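Lab Handout 4: Comparing Two Grippers in Simulation

Bring this sheet to the lab session. The written part is due Thursday, July 2, 2020, by the end of the day.

What you are comparing

Both grippers are parallel types with two fingers. The Trarkano has long, narrow fingers and a slow close. The Brorngate has wider fingers and closes faster, but it needs more room on each side of the object. The arm, the controller and the table layout stay the same for every run. If you change anything other than the gripper, start a new results file and say what you changed in the first line.

Last term's groups did 1196 grasp attempts between them. Most of the trouble in their reports came from mixing runs made with different controller gains. Check your gains before the first attempt and again after any restart.

Setup

Load the dining table layout from the course folder. Set the random seed to 1648. Run the arm to its home pose and let the simulator settle before you send the first command. Objects that start slightly inside the tabletop will jump when physics comes on. If you see this, reload. Do not nudge objects back by hand.

Each group makes 16 attempts per object with each gripper. An attempt starts at the hover pose and ends when the object has been held clear of the table for the full hold time or when the fingers have closed on nothing.

Failure types

Use the codes below so that results from different groups can be put together.

M: missed. The fingers close without touching the object.
P: pushed. A finger touches the object first and moves it out of the way.
S: slipped. The object leaves the table and then drops.
C: collision. Any part of the arm or gripper touches something other than the target.
T: timed out. The controller never reports that the pose was reached.

If two codes apply, write down the one that happened first.

Approach direction

A straight-down approach is the default for both grippers. It works for round objects of moderate size. It works badly for flat things, where the fingertips have to come very close to the table, and it can fail completely for anything wider than the finger opening. For the loaf, measure the width against the opening before you pick an approach. For the dinner plate, plan a rim grasp, with one finger inside the rim and one outside.

Flatware is the hardest case. Lower the hover height in small steps and stop when the controller reports contact force. A fingertip that passes through the tabletop counts as a C, even if the grasp then succeeds.

Check the approach from the side camera as well as the overhead one. From the side, the arm can hide part of the table, and an object behind the gripper may look closer to the fingers than it is. 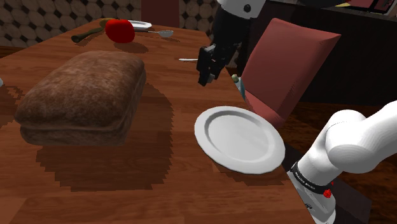 Calum Munro wrote after the April session that the hover height mattered more than the finger shape in his runs, and that he would have liked to see it fixed for all groups. We have kept it free for flatware only. For everything else, use the value in the layout file.

What to hand in

One table of results per gripper, with the failure codes. One page of text comparing the two. Say which objects showed a difference between the grippers and which did not. Give the success rate as a fraction of attempts and leave out percentages, which look more exact than a sample this small allows.

Save the logs with your report. Reports without logs will be returned unmarked.

Reading: Cruickshank notes, page 148 onward, on contact models and friction settings.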